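Let the robotics club keep its boring task

By Abimbola Jibrin

Every spring the robotics club at Drodham has the same argument about what to do next year. One group wants to go back to the regional competition. The other wants to stay with the food handling project that started two years ago. I have advised the club through both, and I think we should stay with the food.

The competition has good things going for it. Parents come, there are trophies, and it is easy to explain to a school board. Students get a rule book in the fall and a game to play in the winter. The trouble is that the rule book makes most of the decisions. The game pieces are the same size, the same weight and the same hardness every time. By the middle of the season our team was mostly tuning driver controls and repainting the bumpers.

Food does not come with a rule book. A dumpling wrapper stretches and tears. It sticks to the plate if it sits too long. No two of them are folded quite alike, and the side you grab matters. A grip that is fine for a wooden block will go straight through the dough. Students who could recite gear ratios had to go home and ask a grandmother how she picks one up. 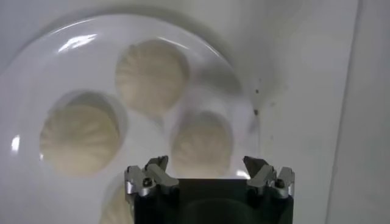 4 min read

The view from the wrist is the one the students work from most. With four dumplings on a plate, they have to choose which one to go for, and the first month of meetings was largely about that choice. Should it be the closest, or the one with the most bare plate near it? Pale dough on a white plate is hard for the software to separate, and someone asked why we didn't just buy dark plates. We talked about it for a full meeting. The group voted to keep the white ones, mainly on the grounds that a kitchen would not change its dishes for us. I disagreed at the time and I still do, a little, but it was their vote.

The common complaint is that this is slow. It is. The plan for the year calls for 1000 recorded attempts, and in June we were nowhere near it. A student can spend an afternoon on jaw opening and have one number to show for it. Two members left for the team at Rendov, which does compete, and I don't blame them. If you are 16 and you like crowds, a notebook full of grip settings is a hard sell.

Money comes up too. The competition season cost us a registration fee, a bus and a field kit we couldn't reuse. The food project needs groceries and a set of screws now and then. The arm stays. I would take that trade even if the learning were equal.

I don't think it is equal. When a pick goes wrong, the students have to work out whether the trouble was the approach, the grip or the dough, and no referee will tell them. They write it down and try again. Last year's notes are still being used by this year's group, complaints and all. Nothing from our competition seasons was ever opened again except the packing list.

The other side deserves one concession. Students want an audience, and we have given them none. Oltmanns, the middle school down the road, has offered its cafeteria for an open evening, and I would accept. Let people watch the club work through a plate. Some of the picks will fail in front of them, and that's fine with me.

The vote is at the next meeting, in the shop, at 4 p.m. Members only, but anyone can send a note.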